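Home | News | Around Town | Workshops | Archive

Mug shelves are the hit of the spring bench nights at Bendomora

By the Bendomora newsletter desk
May

Print this story | E-mail this story

If your kitchen cabinet is so packed with mugs that you have to lift three to get at the one you want, the spring bench nights at Bendomora have just the project for you. People are building small raised shelves for their cups this month, and the results are a joy to see!

The idea is about as simple as woodworking gets – a short wooden top, a set of thin legs, and enough room on it for the cups you reach for every morning. Stitudard, the shared workshop on Bustos Street, came up with the plan over the winter and first tried it out with a beginners' group in the back room. That group had 20 places and filled them in an afternoon, so the workshop opened up more evenings and moved the whole thing to the bigger hall at Bendomora.

So far 221 people have signed up for the spring round, and almost all of them picked the mug shelf over the bread box and the key rack, the other two projects on offer. Some are making a second one for a parent or a neighbor. A few have already asked if the top can be made longer (it can, but you'll want to ask for the longer board when you book).

What makes it such a good first project is that you can finish it in one evening and put it to work the next morning. The top gets sanded and oiled at the hall, the legs go on with a handful of screws, and everybody is encouraged to bring cups from home to try out the size before they leave. Line up a short mug next to a tall cup and you see right away how much nicer they look with a little height under them. 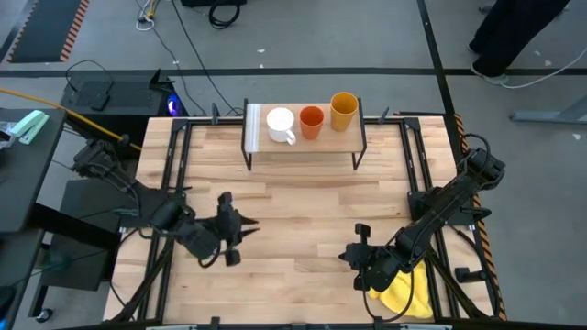 What to put on yours

Three cups in a row is a lovely number for a shelf this small. White with orange and mustard yellow makes a cheerful lineup, and going up in height from left to right gives it a nice slope without any fuss. Butcher block looks great under bright colors too, so if your counter or table has that striped wood look, you're halfway there already.

Keep a bit of space between the cups so you can get your fingers around a handle. If you drink from the same mug every day, put it at the end that's closest to the kettle.

Where and when

Bench nights start at 6:30 p.m. in the main hall at Bendomora and run until the last shelf is oiled. Boards and legs are included, and Astov Hardware is supplying the sandpaper and oil for every evening this spring. Wear something you don't mind getting sawdust on, and bring an old T-shirt to use as an oiling rag.

Sign-up sheets are at the front desk in the hall and at the Stitudard counter. The bread box evenings still have plenty of room, and there will be another set of mug shelf dates in the fall.

Print this story | E-mail this story

Back to News | Next story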